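Emergency Planning Basics, Handout 4
Flood Risk and the Household Plan

Instructor: Bernd Sauerland

Last week covered warning systems. This week covers what happens between the watch and the warning, and what people should have ready before either one is issued.

1. Watch and warning

A flood watch means conditions are right for flooding. A flood warning means flooding is happening or is about to. Many residents mix up the two. In the Rurkville exercise in October, several groups waited for the warning before moving anything upstairs, and by then the Brullard Road underpass was closed.
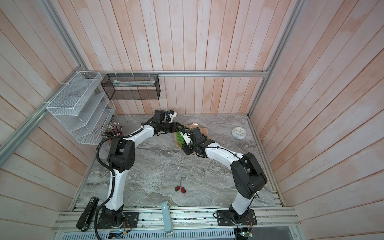 A household plan should name two ways out of the neighborhood, one of which does not cross a creek or an underpass. Write the routes down. Phone maps may not load when the network is busy.

2. Reading the river gauge

Stage is the height of the water above a fixed point. It is not the depth of the river. Flow is the volume passing the gauge each second. For the class problem, use a flow of 1,000 cubic feet per second at the Stendero bridge and assume it doubles in 3 hours. Sketch the curve and mark when you would call for voluntary evacuation.

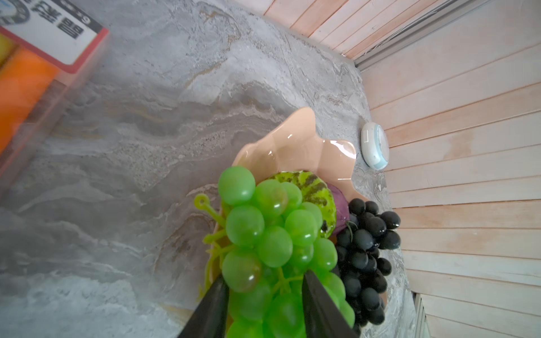

Bring the sketch to class. We will compare it with the curve in the Engström reading, pages 25 to 31.

3. Supplies and papers

Keep water, medicine, a flashlight, and a radio in one bag. Copies of insurance papers go in a sealed plastic sleeve. Standard homeowners policies usually leave out flood damage, and flood coverage often has a waiting period, so check well ahead of the season. 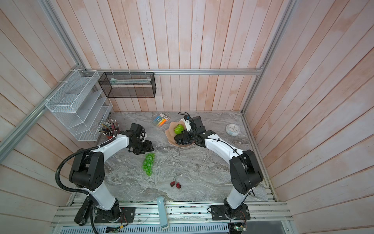
In the Rurkville survey, roughly 70 percent of households had a flashlight. Far fewer had a written plan. Think about why for the discussion section.

Related handouts
Handout 2: Hazard Maps
Handout 3: Warning Systems
Handout 5: Shelters and Pets
Handout 6: After the Water Goes Down

Contact the instructor | Copyright Emergency Planning Basics | Back to top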